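I got to the cafe in Wenberg ten minutes early and she was already there, halfway through a cinnamon roll and a seed catalog. She runs the sourdough stall at the Masireo market, and I'd been buying her rye for months before I worked up the nerve to ask for an interview!

"I was terrible at it," she told me, before I'd even sat down. Her first loaves were so dense that her brother used one to prop open the garage (it stayed there until November, apparently). She was working in the billing office at Rowlands back then and baking at night, 6 loaves at a time, in an oven that ran hot on the left side.

The starter came from a neighbor in Zirkthorpe, in a jam jar with no lid. She still feeds it at five in the morning, and she still talks to it – I asked what she says and she went a bit pink. "Mostly I complain about the weather."

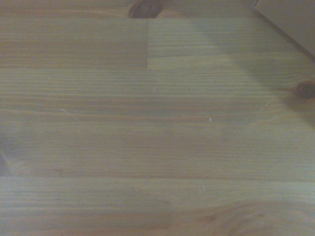 Her sister, who had wandered over with a coffee by then, said the early mornings were the easy part and it was the pricing that nearly finished them. They'd been selling the big rye for less than the flour and the stall fee came to, and it took a whole summer to notice. "I can do dough," the baker said. "I can't do subtraction."

These days she keeps a notebook. Last year she sold 1,678 loaves, up from 1,578 the year before, and she read me both numbers twice because she liked how they sounded. I asked if she'd ever want a real shop, with a door and a sign and all that. She thought about it for a good while and picked at what was left of the roll.

"Ask me in the spring," she said. "I've got rye to shape by four."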